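# 采数据的学生也应该署名

九月开学以后，Vastilum 项目组又招了一批新人。报名表上有一栏问"想做什么"，大多数人填的是算法、训练、控制，少数人填机械结构，填数据采集的一个也没有。往年也是这样。等分完工，总有几个人被安排去拿手持夹爪，一遍一遍地把杯子放到架子上，把毛巾叠好，把抽屉拉开再推回去。到了学期末写报告，他们的名字出现在致谢里，作者栏里没有。

我在 Zornden 带这个项目带了几年，以前也是这么安排的。现在我认为这个做法是错的，应该改。我想把理由写清楚，也把反对的意见放进来，因为反对的人里有我很尊重的同事。

## 先说采数据是怎样的活

没有做过的人容易把它想成录像。我们的做法是人手里握着一个带软指的夹爪，夹爪上有相机，人用它去完成任务，系统把画面和夹爪的运动记下来，之后拿去训练模型。操作的人不用编程，也不用遥控机械臂，所以外面来参观的人常常觉得这件事谁都能做。

谁都能做一次，这没有错。连续做一个下午，做出来的东西能用，就是另一回事了。手腕转得太快，画面会糊。夹爪靠物体太近才张开，模型学到的也是太近才张开。身体挡住了光，桌上多出一块影子，前后两段数据就不一致。有的学生习惯在放下物体以后停一会儿，看看放得正不正，模型后来也会停，停在那里不动，我们查了很久的代码，最后在录下来的数据里找到了原因。

这件事对我触动很大。当时负责训练的两个学生已经把学习率、网络层数、动作归一化的写法全部检查了一遍，参数改了又改回来。Heike Kettler 那学期负责采集，她在旁边听了一阵，说她放完东西以后确实会看一眼。她回去重录了一批，中间不停，问题就小了很多。报告里这一段写的是"通过调整数据分布改善了策略的停滞现象"，没有写是谁发现的。

我后来重看那份报告，觉得这句话不老实。它没有一个字是假的，可是读的人会以为这是分析曲线得来的结论。

## 为什么大家看不起这一步

原因之一在课程的评分表。我们的项目课总分 100，评分表里有"系统设计"，有"算法实现"，有"现场演示"，数据采集归在"实验准备"下面，跟布置场地、借器材放在一起，一共占 2 分。学生看得懂评分表。一个聪明的学生看到这样的分配，自然会想办法离这件事远一点，把时间花在别处。我们一边这样打分，一边抱怨学生眼高手低，没有道理。

原因之二在比赛。Fistard 的赛制要求每队在现场完成规定任务，评委看的是机器人动起来以后的样子。队员上台介绍，先讲模型，再讲结果，讲到数据通常一页带过，写上录了多少条就翻页。没有评委会问这些是谁录的，录坏了多少，为什么丢掉。我并不怪评委，一个队上台的时间就那么长，他们只能问台上讲到的东西。可是学生回来以后，会按照台上的标准来安排台下的人。

还有一个原因不太好说出口：这件事看上去像体力活。站着，弯着腰，举着一个不算轻的东西，重复同一个动作。我们做老师的嘴上不说，心里也分过高低。学期初我排班，会很自然地把编程基础弱的学生放到采集组，觉得这样"人尽其用"。这样排了几年，采集组就成了弱的人去的地方，谁被分进去，谁心里都明白。

## 我的主张

第一，采集的人要进作者栏。条件可以定得严格，比如要参与任务设计，要写采集规程，要对自己录的数据做检查并留下记录。达到了就署名，跟写训练代码的人一样。

第二，所有人都要轮到。写模型的学生也要拿起夹爪，完整地录一批自己会用来训练的数据。去年我们试过一次，规定组里每个人在动手写训练脚本以前先录满 29 条合格的示范。合格与否由采集组的人判定，写代码的人没有发言权。有个学生连着交了好几次都被退回来，脸色很不好看。后来他写的数据检查脚本，是我们用到现在的那一个，里面有一项专门检查夹爪开合的时刻，那正是他被退回来最多的地方。

第三，评分表要改。我提议把数据单独列为一项，占 19 分。这个数字我跟同事争过，不是随手写的。定得太低等于没改，定得太高会逼着学生去堆数量，录一大堆没有用的东西来换分。评分时也不看条数，看规程写得清不清楚，看丢弃的数据有没有写明理由，看换一个人照着规程去录，能不能录出差不多的东西。

## 反对的意见

Jana Baumgart 不同意我。她教控制，也带过很多届比赛队，她的意见我认真想过。

她的第一个理由是时间。一个学期就这么长，学生来上课是要学建模、学编程、学调试的，把几个下午花在叠毛巾上，少学的东西谁来补。她说得很直接：学生毕业以后去应聘，没有人会问他叠毛巾叠得好不好。

这个理由有分量。我的回答是，学生本来就在花这些时间，问题在于现在是固定的几个人在花，其他人省下来了。平均到每个人头上，并没有多出多少。至于应聘，我不能替所有公司说话。Brinkmann 的人来听过我们的期末汇报，散场以后跟学生聊得最久的一段，是问他们怎样决定一条数据要不要扔。那次回答问题的是 Heike，讲训练的两个学生站在旁边听。我知道一次谈话说明不了普遍情况，但至少不能说外面没有人关心。

Jana 的第二个理由是署名会变滥。如果录数据可以署名，那么帮忙搬桌子的算不算，借设备的算不算，最后一份学生报告后面拖着一长串名字，对真正出力的人反而不公平。

对此我只能说，界线确实难划，可是现在的界线也是人划的，而且划得很随便。有的学生在训练代码里改过一个配置文件，名字就在作者栏；有的学生录了大半个学期，名字在致谢。要讲公平，应该先从这里讲起。我前面提的条件，规程、检查、记录，搬桌子的人是达不到的。

她还有第三个意见，我觉得最有意思，也最难回答。她说如果把采集抬得这么高，学生会以为机器人学就是多录数据，录够了什么都会，不再去想力、摩擦、稳定性这些问题。她见过学生遇到抓取失败，第一反应是再录一批，根本不去看夹爪的受力。

我同意她看到的现象，我也见过。但那些说"再录一批"的学生，多半自己不录。他们把这句话说给别人听，再等别人把数据送过来。亲手录过的人反而会心疼，会先去想想为什么失败，是不是接触的位置不对，是不是指垫在光滑的表面上打滑，有没有办法不重录。让他们都去录一录，对 Jana 担心的事也许有好处。这一点我没有证据，只是几年看下来的印象，她不接受我也理解。

## 几件具体的小事

如果别的学校也想这样改，有几件事可以先做，不用等评分表通过。

采集要排班，不要让一个人从午饭后站到天黑。我们以前没有排班，谁有空谁来，结果总是同一个人有空。录久了手会抖，后面的数据比前面的差，最后还是要扔，等于白站。

采集规程要由录的人来写，写训练代码的人可以提要求，但不要代笔。我看过代笔的规程，第一条是"保持动作平滑自然"，录的人看完不知道该怎么做。Heike 后来重写的一份，第一条是"放下物体后手不要停，直接退开"。

丢掉的数据要留一份清单，写明为什么丢。这份清单期末可以直接放进报告，篇幅不长，读的人能看出这个组是怎么判断的。

开组会的时候，让采集组先讲。以前我们是训练组先讲，讲完时间差不多就到了，采集组说一句"这周正常"，大家散会。顺序换过来以后，会比以前长一些，有人抱怨。不过有几次，训练组原来准备讲的问题，在采集组讲的时候就已经有了答案，后面那段也就省了。

我们组这学期已经按新的办法分工。作者栏怎么写，期末还要再谈一次，系里目前只同意在学生报告里试行，对外投稿仍旧按老规矩。评分表的事也还没有定下来，Jana 会继续反对 19 分，她提的是减半，我不打算让到那个数。排班表贴在实验室门口，我自己的名字也在上面。 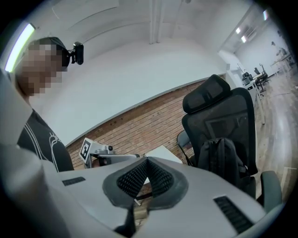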